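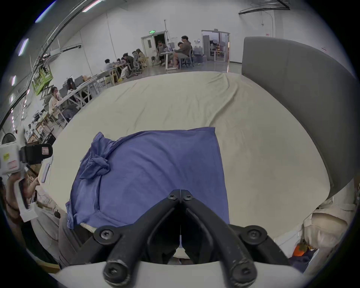
BEDROOM / LINENS & LAUNDRY

Do you really need to iron a sheet?

I've read a lot of advice on wrinkled bedding, and most of it wants to sell me a spray. Dorin Avram, who used to write this column, swore by one from Timmermans. I went through a whole bottle and my sheets smelled of lemons and looked the same as before.

So I'm doubtful about most of what follows too, but these are the ones I've kept.

Take the sheet out early. If you leave it balled up in the dryer until after supper, you've set the creases yourself. A sheet that comes out slightly damp and goes straight onto the mattress will pull most of itself flat. Diagonal creases on a fitted sheet usually mean one corner is tighter than the one across from it. Lift the tight corner, smooth from the middle, and put it back.

Don't fold shirts and towels on a bed you haven't made yet. Everyone tells you a bed is the perfect folding table. Maybe, if it's flat. A soft towel on a rumpled sheet slides around and you end up chasing the corners. Spread it out first, undo any twisted bit at the top, and only then start folding.

Pillows and stuffed toys go somewhere else while you work. I used to push them up against the headboard, and they'd roll back before I had the second corner on.
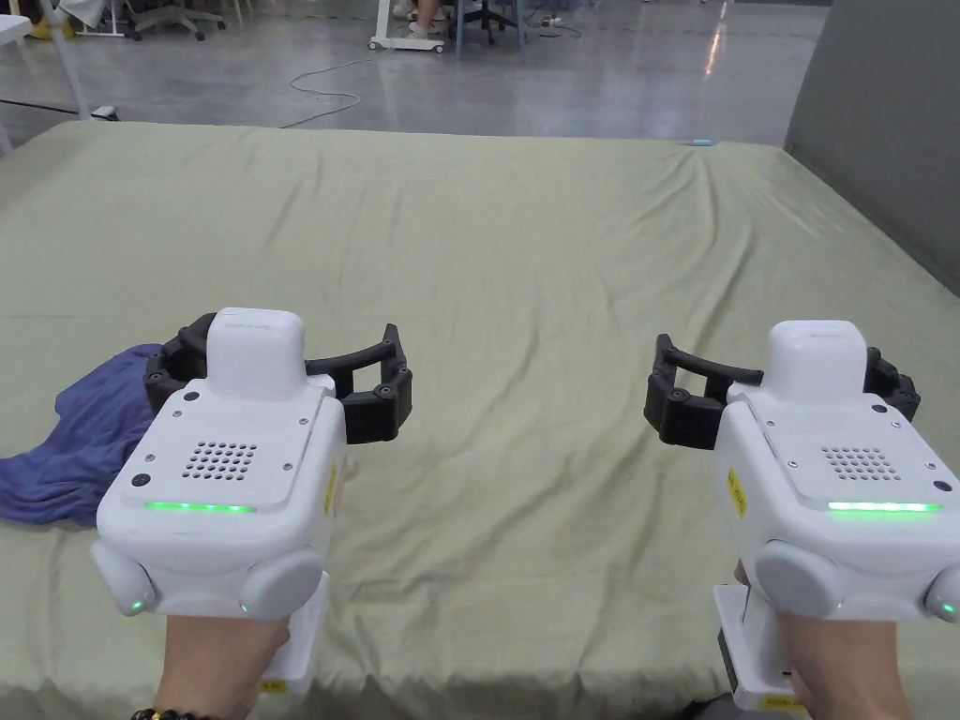

Green sheet, still to be smoothed.

The "hotel snap," where you fling the top sheet up and let it float down, looks great in videos. Jolien Van Acker showed me how to do it and hers landed crooked 3 times out of 5. Walking around the bed and tugging each side by hand is duller and takes less time.

As for thread count, my 962 set from Bolmont wrinkles worse than the cheap one. Make of that what you will.

One last thing, on upholstered headboards: run a dry brush along the seam when you change the sheets. Lint collects there. You can buy a special headboard brush, but I use an old clothes brush and can't see what the special one would add.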